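Gernorent Dress-Up Tubs: README

Notes and item list for the small accessories, tub by tub

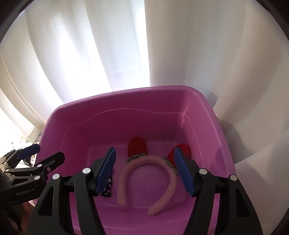
Pink-purple tub with the strawberry headband, curve toward the far side.

What is in this folder

The folder keeps the list of our dress-up accessories and the notes how we store them. The big costumes have their own list, made by Milagros Macaraeg, and I do not repeat it in this one. I write only about small things: headbands, scarves, hair ties, gloves and other pieces that get lost first.

The list has 99 entries. Every entry is one line in the file items.txt. The fields are separated by a semicolon:

tub; item; main color; material; condition; note

If you don't know the material, please leave the field empty. Last April we had many guesses in this column and I needed two evenings to clean them.

How the tubs are named

Tubs have names of the shelves where they stand. Dover is the lower shelf, Nistor is the upper one. Doltance is the box for repair and it has no fixed place. Please do not write "pink tub" as a name, we have more than one pink.

Example lines

Nistor; headband, two strawberries; pink; plush, knitted; good; lay flat
Nistor; small patterned piece; dark; ; good; keep by the headband
Dover; scarf, long; yellow; cotton; worn; wash by hand
Doltance; glove, single; green; wool; hole in thumb; second one missing

How to store plush headbands

The strawberry headband is the one people ask me about, so I write it with more detail. The band is thick and fuzzy, and it keeps a horseshoe shape. The berries are red and knitted, with grey-green ruffled trim at the base. Lay it flat on the floor of the tub. Do not stretch it over the rim and do not put heavy things on the berries, they get a dent and it stays for days. Small dark pieces can lie next to it, on the side.

Hair ties go in a paper envelope, maximum 9 in one envelope. Gloves are folded together in pairs.

Condition words

good: can be used today
worn: can be used, but looks old
repair: goes to Doltance

Older lines have also "ok" and "fine". I read both as good, and I change them when I meet them.

Known problems

Some colors were written in the evening under a yellow lamp, and the pinks and purples are not reliable. The note field has sometimes two notes joined with a slash. Entries for the Dover shelf are not sorted.

Changes

Version 2: repair box added, material may be empty, colors of the Nistor shelf checked again by daylight.

Corrections please send to Delia Gavrilă, with the tub name and the full line as it should be.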